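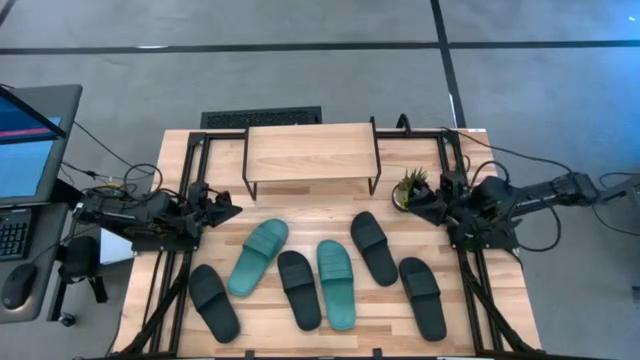 Six slides, one butcher-block table, and a small shelf with higher standards than I have.

Pairing off
Posted 07/07/2024 by the management

Search this blog Go

I have reached the age where a Sunday project is shoes. Not buying them, which would be fun, but finding where each one belongs and putting it there next to its mate.

The household runs on slides. Black ones, mostly, with one teal green pair for anybody who wants to be noticed taking out the recycling. In May I bought the little wood-topped shelf with the thin black metal sides, from a place called Prasthorpe that sells furniture to people who are between furniture. The plan was a shoe shelf. The instructions had 5 steps and I did them in an order of my own.

The teal ones are easy to match. You look for teal, and then you look for more teal. The black ones are where you earn your keep. A left and a right in the same color may still be two strangers, and you only find out halfway down the driveway.

My system, such as it is: spread everything out on the table, turn the toes whatever way they land, and match before you shelve. I used to shelve first and match later. Later never came, and I spent most of a winter in one size 9 and one size 10.

Yes, shoes on the table is supposed to be bad luck. My grandmother would have left the room. I wipe down the wood when I'm done and so far the worst that's happened is a parking ticket.

The succulent stays up there through all of it. It has pointed leaves and no opinions, and it has outlived two ferns and a basil. I've thought about giving it the shelf and letting the slides go back to the pile by the door, where they seemed happy enough.

Next weekend is the sock drawer. I may be busy.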